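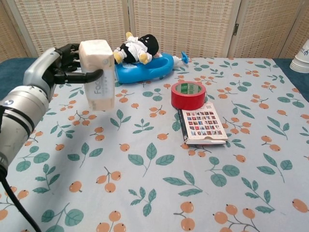
Hello and welcome! Radka Kos and Hafþór Ragnarsson get a lot of notes about the Clevcombe table sale, so we've put the usual answers in one place.

## What can I bring?

Nearly anything clean and small enough to lift with one hand. Wrapped packages, plastic bottles, plush toys, rolls of tape, sticker sheets - all of it finds a home sooner or later. Please leave the wrapping on anything that came wrapped, even if it has gone a bit wrinkly, as people do like to read the label for themselves.

## Do I need my own tablecloth?

We'd love it if you brought one! Every table gets a plain cloth from us, and a smaller patterned one on top makes your spot so much easier to find. Leaves and berries are always welcome, and so is whatever your grandmother left you. Let a strip of the plain cloth show at each side, and keep your things on the pattern so they don't wander over to your neighbor.

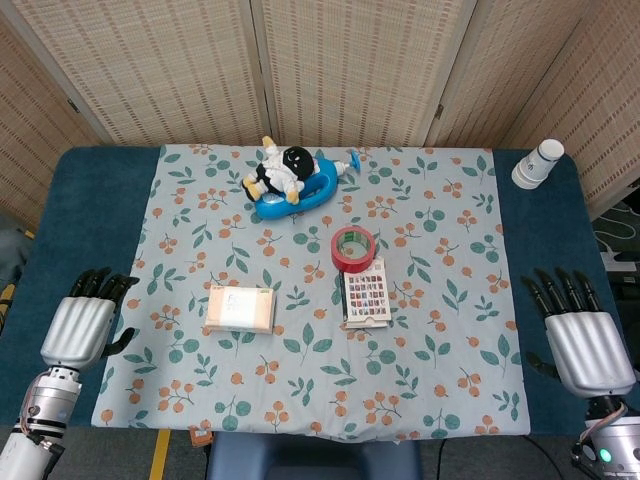 ## How much does a table cost?

It's $5, paid when you sign up. We have 30 tables, and the August sale fills up early, so do write to Radka as soon as you know.

## Can I set things out the night before?

I'm afraid not - the Renbridge choir has the hall until late, and they do like their elbow room. Doors open an hour ahead, and that's plenty of time to lay your cloth, arrange everything and have a chat.

Last updated 15 March 2022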